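# Guest Room Inspection – Bedroom and Sitting Area Checklist

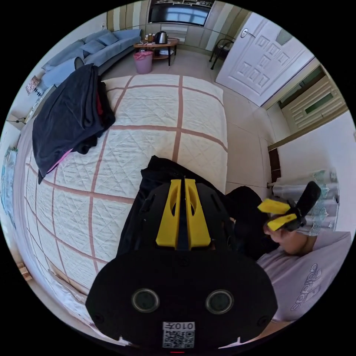

Page 11 of 246

**Property:** Grotley House, Hokanham
**Room type:** Double with sitting area
**Inspection date:** 2019-09-29
**Inspector:** Bence Simon
**Status of room:** Occupied, entry by arrangement

Ratings: S = satisfactory, A = attention needed, N = not checked at this visit.

## 1. Bed and bedding

- [x] Bedspread in place, no open seams – **S**
- [x] Bed frame stable when pushed from the side – **S**
- [ ] Mattress label legible – **N**
- [ ] Bed surface clear for full inspection – **A**

Comments: The cream quilted bedspread is the older pattern with reddish-brown lines. Stitching was checked by hand along the two long sides. Dark clothing was piled on the bed and was not moved by the inspector. The mattress label is to be read at the next linen change. Guest clothing is never to be folded or transferred to another surface during an inspection, even where the guest offers permission verbally.

## 2. Heating

- [x] Radiator fixed firmly to wall – **S**
- [x] Valve turns freely – **S**
- [ ] Radiator free of coverings – **A**

Comments: A translucent plastic bag or sheet partly covers the white radiator. It must be removed before the heating is switched on for the season. Minimum clearance between the radiator and any bedding or loose fabric is 300 mm under the house rules. The same defect was recorded on this floor in January and the reminder card should be reissued.

## 3. Electrical items

- [x] Kettle cord undamaged – **S**
- [x] Television bracket secure – **S**
- [x] Outlet covers intact – **S**
- [ ] Kettle standing on heat-resistant tray – **A**

Comments: The black kettle is kept on the oval coffee table among cups, bottles and other small items. A Dhillon tray is to be supplied and the kettle placed on it, with the cord run away from the sofa side. The wall-mounted television above the cream cabinet was tested for movement only. Picture and remote control are covered under the housekeeping sheet.

## 4. Seating and tables

- [x] Sofa legs level – **S**
- [x] Coffee table free of splinters and sharp edges – **S**
- [x] Chair joints tight – **S**
- [ ] Fire-safety label present on all cushions – **A**

Comments: The three blue cushions match the light blue sofa and are labeled. The small patterned cushion near the end of the sofa carries no label and does not appear on the room inventory. It should be replaced from stores – Undia range or equivalent – and the inventory corrected if needed.

## 5. Waste

- [x] Basket lined – **S**
- [x] No glass or sharp items in basket – **S**

Comments: The pink wastebasket stands by the coffee table. Its position is acceptable provided that it does not narrow the path from the bed to the door.

## 6. Door and exit route

- [x] Handle operates smoothly from inside – **S**
- [x] Door closes fully without force – **S**
- [x] Emergency plan fixed to back of door – **S**
- [ ] Door opens to full width – **A**

Comments: The black chair is kept next to the white paneled door and should be moved farther into the sitting area. Clear width at the door must be up to standard at all times, including during cleaning. Staff are asked to return the chair to the position shown on the room plan after vacuuming.

## Actions

| Item | Action | Responsible |
|---|---|---|
| 1 | Read mattress label | Housekeeping |
| 2 | Uncover radiator, reissue card | Maintenance |
| 3 | Supply kettle tray | Stores |
| 4 | Replace unlabeled cushion | Stores |
| 6 | Reposition chair | Housekeeping |

Item 2 takes priority over the others. Completed actions are to be initialed on this sheet and the sheet returned to the front office.

Signed: Bence Simon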